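Guided bus tour to the Prisgate locks, anyone been?

tferri
February 24, 2023
We're thinking of the two-day tour out of Bradetberg. It's 34 dollars extra if you want the night at the Stitside hostel. Is it worth it, or should we drive? I'd like to see the old swing bridge up close.

marshbird
We went last spring. The bus gets you to the bridge but you only have 13 minutes there. The guide was good. Bring a second pair of shoes and a dry jacket. The hostel has laundry downstairs if you get soaked.

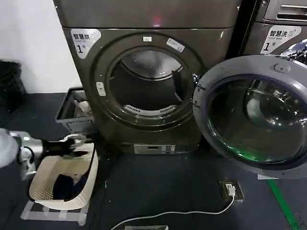 The walk along the locks was the best part for me. We were out there the whole afternoon.

Route202
I'd drive. You can park by the Ó Conaill boatyard and walk over. Thirteen minutes is not enough for that bridge.

marshbird
Parking at the boatyard is for customers now. They put signs up.

Route202
Not on the north side they didn't. I parked there in February.

tferri
Thanks, both. We'll probably take the bus and stay over. Does the hostel do breakfast?

marshbird
Coffee and toast from 7. Save some quarters for the washers, just in case. 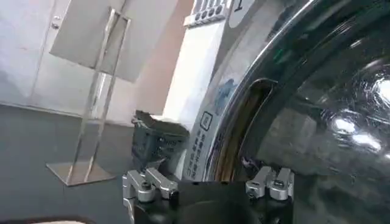

Similar threads
Prisgate ferry, winter hours
Bradetberg walking tour with Thomas Ferri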